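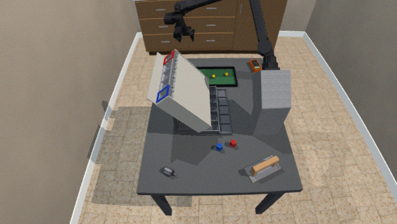 Ruselura Tabletop Scene Pack, version 2
By Zakodum

Ruselura is a set of ready-to-run simulated rooms for people who train and test robot arms. Each room comes with a worktable, a mounted arm with a two-finger gripper, a collection of loose objects and a list of tasks. You load a room, choose a task, and either drive the arm yourself or hand it over to your own control code. No hardware is needed for any of it.

Version 2 replaces the original pack. It has new furniture, new lighting and a larger object library, and the physics settings have been redone for nearly everything that can be picked up. Customers with a version 1 licence can move across at no charge until the end of November.

Who it is for

The pack is aimed at small teams and teaching labs that want to practise pick-and-place on cluttered tables but don't want to build the clutter themselves. Scene building takes longer than most people plan for. A box that looks fine on screen can still have a collision shape that lets the fingers pass straight through its side, and that sort of fault tends to show up a week into a training run.

You should already be comfortable starting a simulator from the command line and editing a settings file. There is no graphical editor in the pack.

What you get

Room files for a kitchen, a utility room, a workshop and a plain white test cell
An object library covering household things, storage, hand tools and small parts
17 task definitions, each with a start state, a goal check and a time limit
400 recorded demonstrations, made by an operator steering the arm
A Python interface and a short set of worked scripts
Printed quick-start sheet (also supplied as a PDF)

The kitchen room

The kitchen is the room most customers open first. It has a tiled floor, brown wooden cabinets at the back and a dark table for the arm to work over. The cabinets are there as background. Their doors and drawers do not open in this release.

The arm can be placed directly on the tabletop or on a pedestal. The pedestal gives it more height over bulky objects, at the cost of some reach at the front of the table. Pedestal size and position are both set in the room file. If you move the pedestal, run the reach check script again before you start recording, as some task positions may no longer be possible.

Table layouts are mixed on purpose. A plastering trowel can end up on the same table as a divided rack and a green-lined tray with small yellow objects near it. Shapes that are awkward for a gripper are put near ones that are easy, so a policy that has only learnt to grab from straight above will soon be found out.

Large items

Version 1 was criticised for having nothing in it bigger than a mug. The new library includes boxes and storage pieces that take up a good part of the table. They have proper mass and will tip, slide and lean against whatever is next to them. They also hide things, both from a camera placed above and from one at the side.

Gertraud Bühler tested the pack for us over the summer and spent most of her time on the large items. Her notes led to two changes. Thin panels now have thicker collision shapes, and friction on the tabletop can be set separately from friction on the objects. She also asked for cloth. We have not done cloth.

Expect the large items to slow things down. With one of the big boxes in contact with several smaller objects, simulation speed drops noticeably on an older machine. Turning off shadows helps with rendering but makes no difference to the contact calculations.

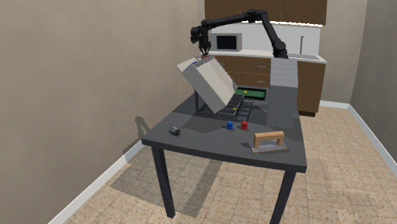
Cameras and lighting

Every room has a fixed front camera, a side camera and a wrist camera. You can add your own by giving a position and a direction in the room file. Colour and depth are saved for each camera, and object masks can be switched on if you need them.

Lighting can be left as supplied or varied between runs. Variation covers the direction, strength and warmth of the main light. The kitchen also has strip lighting under the wall cabinets. Its edge can look rough at low render quality, so use the medium setting or higher if that matters to you.

Changing the layout

The supplied layouts are a starting point. The shuffle script moves loose objects to new positions, swaps them for others from the library and drops them from a low height so that they settle naturally. Set a seed number to get the same layout back later. Colours can be varied for plain objects, such as the blue and red pieces used in the sorting tasks.

Your own models can be added in the usual mesh formats. Keep them to real-world scale in metres. The import script will build a collision shape for you, but check it by eye for anything hollow.

Requirements

Linux, or Windows with the Linux subsystem
A graphics card with 8 GB of memory; 12 GB is better for three cameras at full size
Python 3.10 or newer
An internet connection for the first activation only

Compatible controllers

The arm can be driven by keyboard, by gamepad or by the Jadoon hand controller. Support for the Multora desktop leader arm is included but still marked as a trial feature. It works for slow movements. Fast wrist turns can lag behind the operator, and we would not record demonstrations with it yet.

Price and licence

A single-site licence is £646, excluding VAT. It covers any number of machines at one address and includes updates to version 2 as they come out. Teaching licences are priced separately, so please get in touch with the course size and start month.

You may publish images, videos and results made with the pack. You may not pass on the room files or the object models themselves.

Known issues

Resetting a room while the gripper is closed on an object can leave the object floating. Open the gripper first.
Depth values are unreliable on shiny metal surfaces seen from a low angle.
The side camera in the utility room points too high. A fix will be in the next update.

Delivery

Download link by email on the same working day for orders placed before 3 pm. The quick-start sheet follows by post.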